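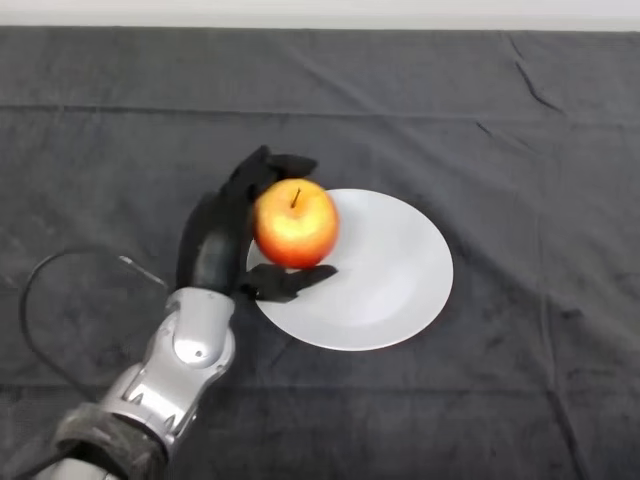 Pomme sur assiette blanche.

Géographie du tourisme, séance 4
La ville secondaire et son complexe
Notes de cours, P. Abbasi

Rappel de la séance 3 : nous avions laissé le touriste sur le quai de la gare, avec sa valise et trois heures devant lui avant la correspondance. Tout le problème de la ville secondaire tient dans ces trois heures.

1. Définition de travail

On appellera « ville secondaire » toute ville dont les guides disent qu'elle « mérite le détour ». La formule est cruelle, puisqu'elle suppose qu'on allait ailleurs. Les géographes préfèrent parler de destination de second rang, ce qui ne console personne à l'office du tourisme.

Attention à ne pas confondre avec la petite ville. Une ville secondaire peut être très grande, posséder un port, un opéra, deux universités et une rancune tenace envers la capitale régionale. Le rang dont on parle est celui de l'imaginaire du visiteur. Il bouge lentement, et rarement dans le sens que prévoyait le plan quinquennal.

2. Le cas Grovgate

Nous suivrons toute l'année le cas de Grovgate, ancien port charbonnier, parce qu'il est bien documenté et que j'y ai passé un hiver entier, ce qui mérite d'être rentabilisé.

Éléments à retenir :
- fermeture des quais de marchandises, puis vingt ans de friche ;
- arrivée des croisières : jusqu'à 3 000 passagers débarqués dans la matinée, rembarqués pour le dîner ;
- 143 lits d'hôtel en centre-ville, dont 70 dans un seul établissement, le Safavi, qui ferme en janvier.

Comparez les deux derniers chiffres au précédent. Le passager de croisière dort à bord, mange à bord et achète à terre un aimant. La municipalité a longtemps publié le nombre de débarqués comme s'il s'agissait de visiteurs au sens plein. Kakakhel, dans le texte distribué la semaine dernière (et que vous avez tous lu, je n'en doute pas), parle de « fréquentation par ombres portées ». L'expression est un peu appuyée mais elle se retient bien, et elle retombe régulièrement à l'examen.

3. Trois réponses classiques

a) Le slogan. Grovgate en a changé quatre fois. Le dernier, « Grovgate, tout simplement », a été adopté après une longue consultation. On notera que le slogan de ville dit presque toujours ce qui manque : la ville « vibrante » s'ennuie, la ville « authentique » vient de refaire son front de mer.

b) L'équipement-phare. On construit un musée dont la silhouette doit remplacer, sur les cartes postales, la cathédrale du voisin. Ici, le centre Bellosow, consacré à la mer, posé le dos à la mer pour des raisons de stationnement. Le bâtiment est beau. Il accueille surtout des scolaires le mardi, public captif dont on évitera de tirer des conclusions sur l'attractivité internationale.

c) L'itinéraire. C'est la réponse la moins chère, et à mon avis la plus intéressante. Le sentier de Plora relie le port aux villages de l'arrière-pays par l'ancienne voie des mulets. Il oblige à dormir sur place, pour la bonne raison que le dernier autobus part à 17 h 40. Un mauvais horaire peut donc tenir lieu de politique touristique. Usman Kakakhel y voit une stratégie ; j'ai interrogé la compagnie d'autobus et je reste réservée.

4. Qui compte, et comment

Point de méthode, à ne pas sauter. L'enquête de terrain repose sur 2 000 questionnaires remplis à la sortie de la gare maritime. Biais évidents : on interroge des gens pressés, dans une langue qui est rarement la leur, à côté du marchand de glaces. La question « Qu'avez-vous préféré à Grovgate ? » a reçu, en tête des réponses, « le temps ». Discutez la polysémie. Le questionnaire ne prévoyait aucune case pour les habitants, qui traversent pourtant la même place et auraient eu des choses à dire.

À revoir chez vous : différence entre excursionniste et touriste, notion de nuitée, capacité de charge (physique, sociale). Je ne redonnerai pas les définitions.

5. Pour la prochaine séance

Lire Kakakhel, chapitre 2, en entier cette fois. Choisir une ville secondaire que vous connaissez et relever son slogan, son équipement-phare et l'heure de son dernier autobus. Une page, pas davantage. Les étudiants originaires de Grovgate prendront une autre ville.

La sortie de terrain du samedi est maintenue. Chaussures fermées, le sentier est raide après la chapelle.

Département de géographie, secrétariat pédagogique, bureau au rez-de-chaussée | Reproduction réservée aux étudiants inscrits | Haut de page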